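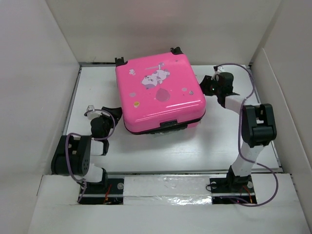 Aaliyah Caron wrote to me in the comments of my first short note that two small arms are a toy, and that I should spend the money on one good arm instead. She has a point, and I thought about it for a long time before I wrote this longer review. My answer is that it depends on what you want to lift.

The kit is the Fleto double set from Wevico. I paid 1,199 for it, with two arms, two grippers, the power supplies and the cables. The computer is not included. I built it in our shared workshop, on a bench next to the drill press, and I have now used it for 63 hours. I write the hours down in a notebook, a habit from my old job.

What comes in the box

The white links come already printed and the quality is good. I had to clean two holes with a small file, the others were fine. The servos are black, and heavier than I expected from the pictures in the shop. The screws are in small bags, but the bags have only letters on them and the manual uses numbers. I lost one evening on this. Wevico answered my email and sent me a table that translates letters to numbers. They told me the manual will be corrected in April.

Assembly

If you have built furniture and have soldered a few times, you can build this. Each arm took me one long evening, after I understood the bags. Set the servo center position before you put the link on. The manual says this only on page 7, and at that moment you have already put the link on. I had to take the left shoulder apart again.

The black mounting plates have holes for a normal aluminum rail, and I recommend that you use one. At first I screwed the arms directly to a board, and each time I wanted to change the distance between them I had to drill again. With the rail you open the screws, slide, and close them. It holds well. The right arm has never moved on me, the left one I must tighten sometimes.

The enclosure you must make yourself. Mine has white walls from cardboard-like panels, which I got from the packing shelf of the workshop. It cost me nothing and it makes the light very even. I would not make it from anything expensive before you know the final size. There is a fold in my right wall and it does not disturb.

The wiring is my biggest complaint. The purple cables are soft and long, and this is good for the movement, but there are no clips for them on the links. They hang in loops beside the arm. When the elbow goes down fast, the loop can come between the link and the rail. I asked Wevico for clips and they said to use cable ties. Cable ties are too stiff near the gripper, in my opinion. I ordered a bag of small spiral wrap from Tarketti and it is better, but I have not finished putting it everywhere. Also the thin wires under the base come out in a gap where you cannot see them well, so take a photo before you close it.

How it works with real objects

Many reviews test with foam cubes. I wanted to try things from daily life, for example a hard case with a shiny surface. A pink one with a cartoon cat on the lid became my usual test object. It is wide and smooth, and one gripper cannot go around it. With two grippers you press from the left and the right side, and then you can tilt it or raise it. This is my reply to Aaliyah: one better arm would still have the same problem with a wide box, unless you buy a much bigger gripper.

It does not always go well. The fingers are smooth, and on a glossy case they slide when both sides do not press with the same force. I glued thin rubber on the inside of the fingers and it slides less. The rim at the bottom is easier to hold than the lid. Latches that stick out are a difficulty, as a finger that lands on one will turn the whole case.

The software

It is acceptable. The calibration is clear and takes a few minutes. You can save positions for both arms together, but if you change one arm you must save both again. The speed is one setting for all joints, and I would like it per joint. There was one update, dated 2026-03-23, and after it I had to calibrate again. My saved positions stayed.

The noise is a high sound, not loud. The people at the other benches have not complained, but I would not run it in a bedroom at night.

Who should buy it

For a person who likes to build and has patience with cables, I can recommend it. For a school class I would wait for the new manual. If you only want to pick up small things, take the single arm version and save the money.

I give four stars from five. The missing star is for the cable clips and for the letters on the bags. When the spiral wrap is on both arms I will add a note here.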